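The Long Way to Lotthorpe

Wednesday, June 13, 2018

The bells start before you can see the church. You come over the last rise on the path from Brirnley, with the wind off the fields and your socks full of grass seed, and there they are, rolling up the valley as if somebody had heard you coming. I had been walking for five days by then, and I stood at the stile grinning like a kid.

The Lotthorpe walk is an old parish pilgrimage that almost disappeared. For generations people went on foot from Brirnley to the little church at Lotthorpe to give thanks for the harvest, usually in November, when the roads were terrible and the farm work had finally let up. Then came cars, and the walk shrank to a single afternoon, and then to a line in the parish newsletter. Eight people revived it one wet fall with a photocopied map and a borrowed processional cross. Last year the church's visitor book took 2,487 signatures from walkers. It's a wonderful book! People write prayers in it, and weather reports, and complaints about the hill.

And the hill deserves them. Lotthorpe church sits 635 feet above the river, and the path goes straight up through the beech woods with hardly a bend. Our group had agreed to climb it in silence, which I had been dreading (I am a talker), but it was the best hour of the whole week. You hear boots and breathing and wood pigeons. Somewhere near the top, a woman ahead of me began to hum an evening hymn, very low, and by the gate most of us had picked it up.

Each day has a simple shape. Morning Prayer is said wherever you slept, which might be a chancel floor or a school gym. After that you walk, with a stop at noon for a psalm and whatever is in your pack. Evenings belong to the host parish, and the hosts are half the reason to go. At Shirima, a retreat house run by a small community of sisters, we were given hot baths and lentil soup, and then Compline by candlelight in a chapel so small that the back row sat on the stairs. One of the sisters told me she has never done the walk herself, but she has washed the feet of people who have, every year since it came back. She offers it to everyone who arrives. I was shy about it, and then I took my boots off, and I'm so glad I did.

You don't have to be Anglican, or sure of anything. Our party had lifelong churchgoers, a couple who hadn't been inside a church since their wedding, and a college student carrying a guitar he had nearly left at home. We argued happily about the creed for most of the third morning, got lost in a bean field, and had to climb back over two fences.

Bookings go through the parish office at Brirnley, and places for the November walk fill early. Bring a light sleeping bag and real rain gear. The route booklet, published by Grodevus, fits a jacket pocket and has all the psalms printed in the back, so you can leave the heavy Bible at home. The last night's supper is in the hall at Lotthorpe, after the Eucharist, and anyone in the village may come.

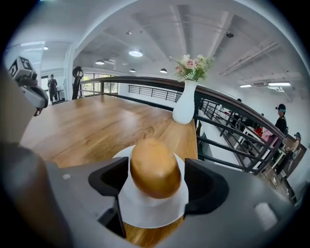
I stayed until the tables were being folded up, then walked back across the churchyard to sign the book. My entry says that the hill is every bit as bad as they claim, and that I'll be back in November with better socks.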